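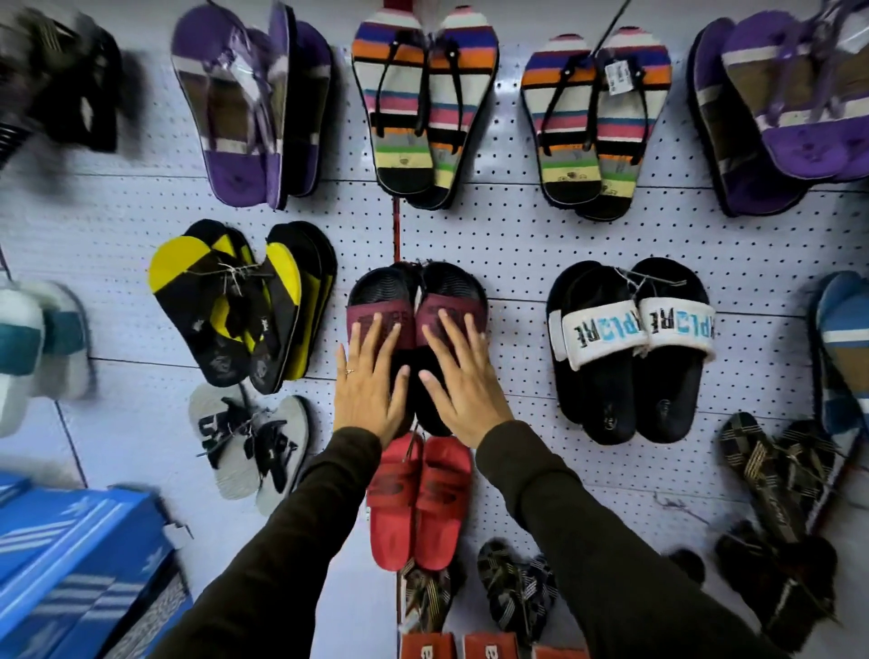

Straightening the sandal wall, maroon and black pair first.

I have worked on the floor at a shoe store for years, and since February we have had a stock system called Horo. It reads the register sales, decides what needs to come out of the back and sends a pick list to a tablet by the stockroom door. Before that we walked the wall with a clipboard and wrote down whatever looked thin.

The clipboard was slow. A full check of the store took most of a morning, and we carry 351 styles in season. Horo does it overnight. When I come in, the list is there, sorted by shelf, and I can have the first cart out before we open. I don't miss the old way much.

What it can't do is put a pair on a hook. Slides twist when people pull at them, tags get caught in the straps, and customers hang things back wherever there is room. The system thinks a pair is on the wall if it hasn't been sold. It has no idea whether it is hanging where a person can find it.

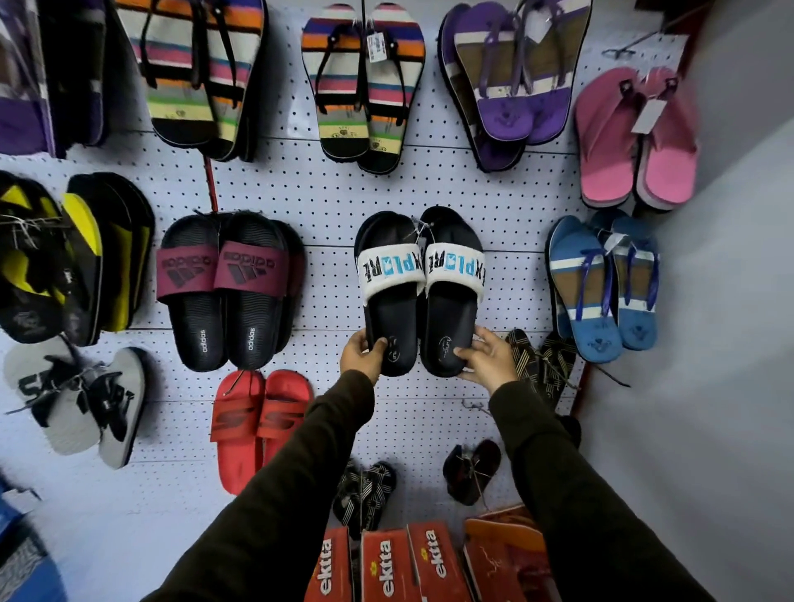 So the hours have moved. I used to spend two-thirds of a shift counting and the rest with customers and the displays. Now it is closer to the other way around. My feet hurt in different places.

The part I like less is the timer. Flarkwood, the company that set it up for us, turned on a setting that gives each task a target. Rehanging one pair gets 18 seconds. That is fine for a pair with a good hook and not fine for one tied up with string. We asked to have the target hidden from the tablet, and after 2 meetings it was. The manager can still see it.
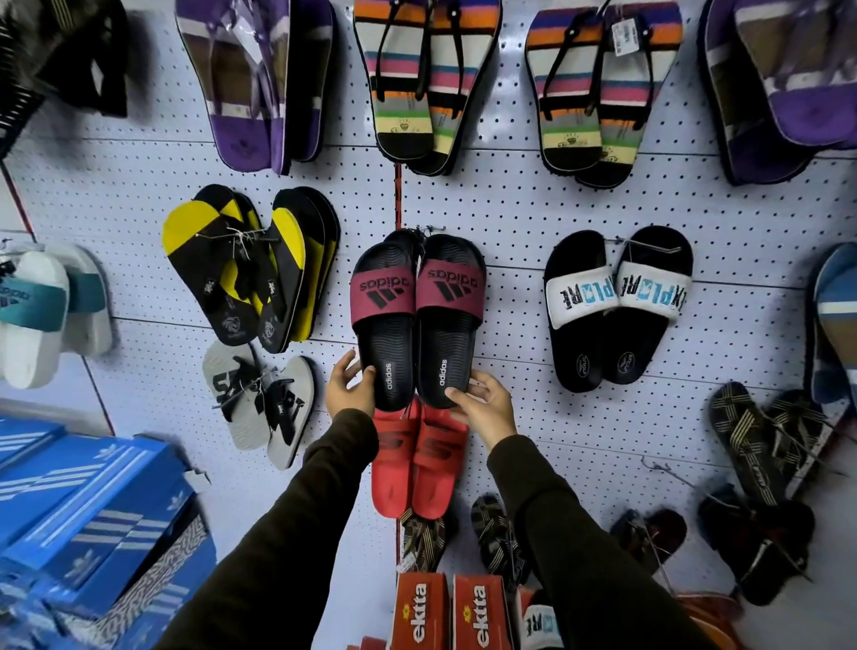

Our hours were not cut, which was the big worry at the start. The Saturday counting shift did go away, though, and two people who depended on it had to ask for evenings. One of them got enough. The other found a job across town.

Next they want to try Garkix, which prints shelf labels by itself when a price changes. I will write about it once I have used it for a while.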